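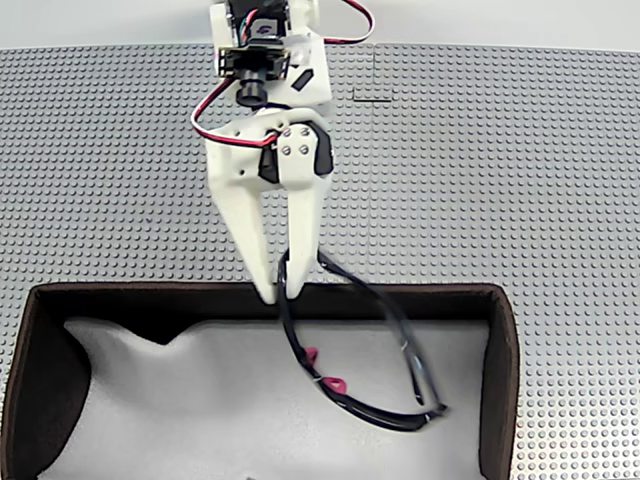 3.2 Gripper and Wrist Assembly

Figure 2. Gripper with wrist-mounted camera, holding a pair of eyeglasses over the lined tray.

The end effector was built in the shared workshop at Besomcombe, using the printers and hand tools open to all members. The wrist housing is a 3D-printed part in white plastic. It went through several versions before the one in Figure 2, and earlier versions cracked at the camera bracket when the arm was parked too quickly. The camera board is mounted sideways on the front of the housing so that the lens looks down toward the fingertips. This placement keeps the grasp point in view during the last part of the approach, when the overhead camera at the Korngate bench is blocked by the arm itself.

The two fingers differ in width. The front finger is the slimmer of the two and is fastened to the mechanism by four screws set in a square, which allows it to be replaced without taking the wrist apart. Cables are routed outside the housing. An internal channel was tried by Whitelaw and dropped after it was found to pinch the wires at full rotation.

3.3 Work Surface and Test Objects

All trials were run over a gray studded baseplate. The studs give a regular grid against which the tray position can be checked by eye between trials. The tray has low walls and a soft white liner, which was left uneven on purpose so that objects would not settle in the same pose each time.

Eyeglasses were chosen as the hardest item in the Ruddock set. The frame used here is thin and black, and its arms can catch on a finger during release. A grasp was counted as successful if the glasses were lifted clear of the tray and set down again without being dropped. Each object was given 60 attempts. The eyeglasses were lifted and returned in 48 of these, against 58 for the plain wooden block used as a baseline. Shayne Maihi reviewed the recordings and marked each failure by type; the results are given in Section 4.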